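Chapter 3
Background, Contrast and the Small Item

Chapter 2 dealt with the sorting of household goods by size and weight. The present chapter takes up the colour of what lies behind them. A dark article on a pale ground is found quickly. A pale article on the same ground is often missed, particularly when something darker stands in front of it.
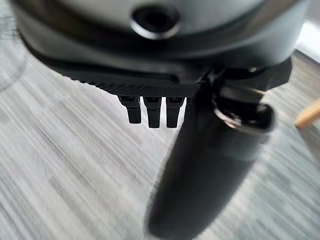
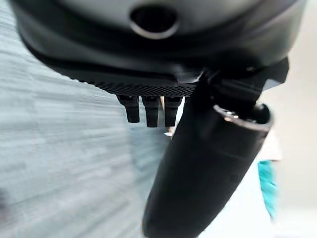 Figures 3.1 and 3.2. Dark parts against a pale background. In Figure 3.2, a small white or beige item is partially hidden near the tips of the three short black pieces.

3.1 Terms

Ground means whatever is seen behind an article, whether a bench, a drawer liner or a wall. Contrast means the difference in lightness between article and ground. Differences of colour alone are treated separately in Section 3.4, as they contribute less under weak light.

An article is called occluded when part of its outline is covered by another. Gaps between the covering parts matter as much as the parts themselves: a narrow gap shows some ground, but may not show enough of the article to identify it.

3.2 The Coladthorpe tally

The worked data in this chapter come from a tidying trial at Coladthorpe, in which 617 small articles were set out on light and dark trays and collected by hand. Each collection period was limited to 30 minutes. Articles left behind were recorded on the Jondent sheet, reproduced at the end of the chapter, under three headings: low contrast, occluded, and both.

Readers using the older Radska sheet should note that it has no column for the third heading. Such entries were placed under "occluded", and totals from the two sheets cannot be compared until they have been separated. The procedure is given in Section 3.5.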